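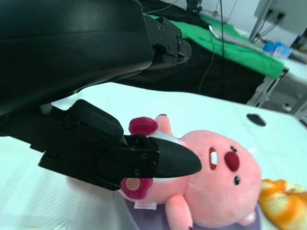 27 August 2024

Long one. Writing this on the bus so no promises about spelling.

Got to the lab before the AC did. Coffee from the machine, regret. Nelu Dumitrescu already in, sitting cross-legged on a chair with the laptop, re-running last night's checkpoint on the plush task. He had the loss curves up and they look great, which tells us nothing. They looked great in February too and the thing couldn't pick up a sponge.

So where are we. The question for the paper (if there is a paper) is still the same: does it help to train on the wrist view and the head view together, or does the policy just latch on to one and ignore the other. Brekitz is our name for the two-view version. Plomora is the old one, head only. Same demos, same number of steps, same seeds. 1,434 demos in the training set after cleaning. It was 1,949 before. I threw out anything where the operator paused too long or regrasped more than twice, and Nelu thinks I was too harsh. Maybe. He wants to put the regrasps back in and call it "recovery data." I said fine but as a seperate run, or we'll never know what did what.

The beaver is the problem child. Everything hard and round we can do. Plate, mug, fine. The beaver squishes. You close on an arm and the arm folds and now your grasp is on fuzz. From the head view the gripper covers the exact bit you care about, so the policy is guessing right when it should be looking. That's the whole argument for the wrist camera and I believe it, but believing it isn't a result.

Spent the morning on the masking test. Idea is simple. Take the trained two-view policy, black out one view at a time at a chosen point in the reach, see how far the actions drift from what it would have done with both. If it's ignoring the wrist, blacking out the wrist should do nothing. Ran it offline on 262 held-out clips first, no robot, just the logged frames.

Result: early in the reach, wrist blackout does close to nothing. Late, after the fingers are near the toy, it goes nuts. Head view is the other way round. Which is exactly what you'd want! I checked it twice, then made Nelu check it, then he found I'd been normalizing the gripper channel wrong, then we fixed that and it was still there. Smaller. But there.

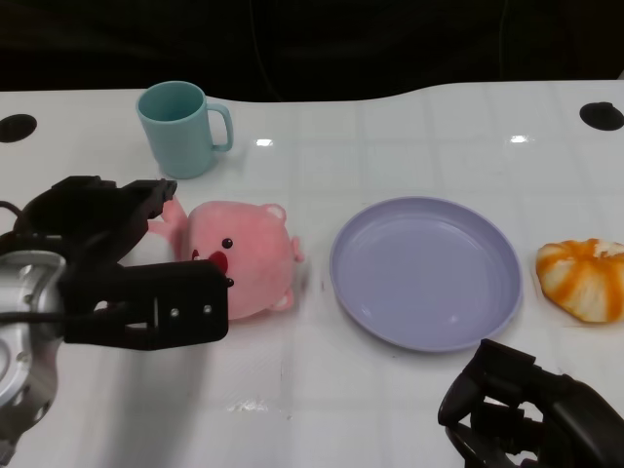
Left arm is still the worse one of the two. Drifts low at the end of the approach, a little, every time. I recalibrated after lunch and it got better for an hour and then I stopped trusting my own eyes. Need a proper log of it. Put it on the list with everything else on the list.

Then the argument about what counts as success. Nelu: toy on plate, done. Me: toy on plate and let go clean, arm clear, no dragging the plate along with it. His is easier to score from video, mine is what anyone watching would call success. We went back and forth til I was hungry. Settled on reporting both, his in the main table, mine underneath. He'll also score blind, without knowing which policy was running. I name the files, he scores them. Should have done it like that from the start.

Budget for trials: 688 total across both policies, all objects. Sounds like a lot, is not a lot once you split it by object and by starting pose. Beaver gets the biggest share. Starting poses from the printed list, no eyeballing, I always put it down facing me without meaning to.

Worry: the masking thing only shows the policy *uses* the wrist view late. Doesn't show it's better for it. Someone from the Stirville group will ask that in the first two minutes, and they'd be right. Real trials have to carry it. Also black frames are nothing like what it saw in training, so some of that drift could be plain confusion. Try swapping in a wrist frame from a different clip instead. Same test, fairer. Tomorow, first thing.

Ông meeting moved again. Don't care, more time.

To do:

- swap-frame version of masking, same clips
- fix the gripper normalization in the OLD script too
- left arm drift log
- file naming for blind scoring, send to Nelu
- separate run with regrasps back in
- eat a vegetable

My stop.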